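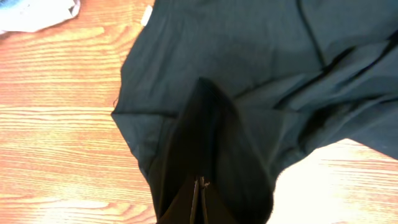
Fabric Care & Laundry

Thread: Steam or dry iron for thin woven shirts?

nuko_line
June 26, 2020
I have a stack of thin woven shirts that come out of the wash full of creases, mostly dark colors. My old iron died and I'm looking at a Staler steam iron or one of the Kundano handheld steamers. I don't want both. Which one handles thin fabric better? I do around 16 shirts a month.

pressandfold
Iron. A steamer is fine for getting a jacket ready to wear, but it won't give you a flat placket or collar. I've had the basic Staler for years and the only thing I've replaced is the cord.

Fotini Nikolaidis
I disagree. On thin fabric a steamer does most of what you need, and you can't put a shine on dark cloth with it. I ruined a navy blouse with a dry iron set too high. The seams went glossy and it never came out.

pressandfold
You iron dark things inside out. That's a heat problem and you'd have it with any iron if you go straight to the cotton setting.

Fotini Nikolaidis
I did have it inside out. The fabric was a blend and the label was cut off, so I guessed wrong. A steamer is more forgiving if you don't know what the shirt is made of.

halfload
What spin speed are you using? I dropped mine two steps and cut the ironing in half. Also take them out right when the cycle ends, shake each one hard, and hang it by the shoulders with the top button done up. Half the creases in my wash were from shirts sitting in the drum overnight.

nuko_line
Highest spin, and yes, they sit. I'll try that first. They do get folded damp sometimes too.

dorsetlane
Don't fold anything damp. Those creases are worse than the ones from the drum and you'll need real pressure to get them out. A steamer won't touch them.

Fotini Nikolaidis
It will if you pull the hem tight with your other hand while you go down. It takes longer, I'll give you that.

halfload
How big is the tank on the Kundano? My sister's holds 300 ml and she gets through three shirts before it spits.

Fotini Nikolaidis
Mine is the 370 ml one. Four shirts, sometimes five. Let it heat up all the way before you point it at anything or it drips.

pressandfold
So that's four refills a month for her and a shirt that still has a wavy collar. I'm sticking with the iron.

nuko_line
Update - lower spin and hanging right away made a big difference. I still want something for collars and cuffs, so I ordered the Staler. I'll use a pressing cloth on the dark ones. Does an old cotton pillowcase work for that?

dorsetlane
Yes, as long as it's white or well washed. Dampen it a little first.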